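Home | Ask | Topics | Members | Log in

2 min read

Is "dust off and oil" real advice for old wicker?

Posted by Anju Tyagi, 2022-07-02

Every page I read tells me to rub linseed oil into wicker once a year or it will crack. Most of those pages also sell oil. I have a few baskets from my aunt, kept in a dry closet, and they have never been oiled. None has cracked. Is there any reason to start, or is this one of those things people repeat?
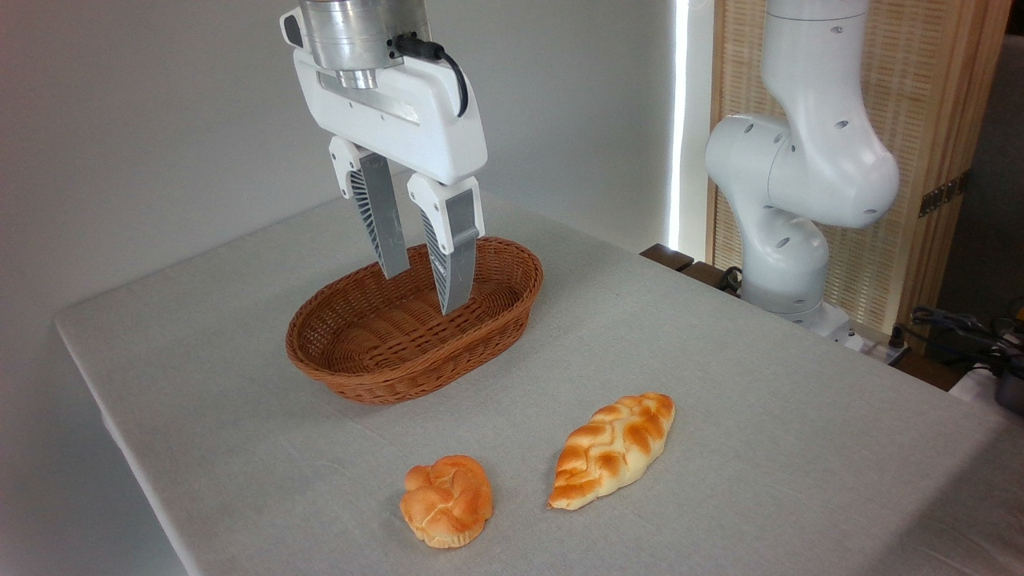 My other worry is smell. I tried oil on a tray in June and it stayed tacky and stank for 19 days. If I have to put up with that every year, I'd like to know what I'm getting for it.

Vuklow

I'd skip it. Dry air is the usual problem, and a light mist of water now and then deals with that. Let it dry in the shade before you put it away. If the piece has varnish on it, oil mostly sits on top and collects dust – that may be your sticky tray.

Semwal

Always oil. I've done it for 26 years and never had one break.

Irkov

Semwal, did you leave one without oil to compare? Anju's never broke either. I do use a little on bare willow that feels brittle, wiped off after ten minutes. And lay the used rags flat outside to dry, because linseed rags in a pile can catch fire.

Contact | © Skorkside Community Help | Back to top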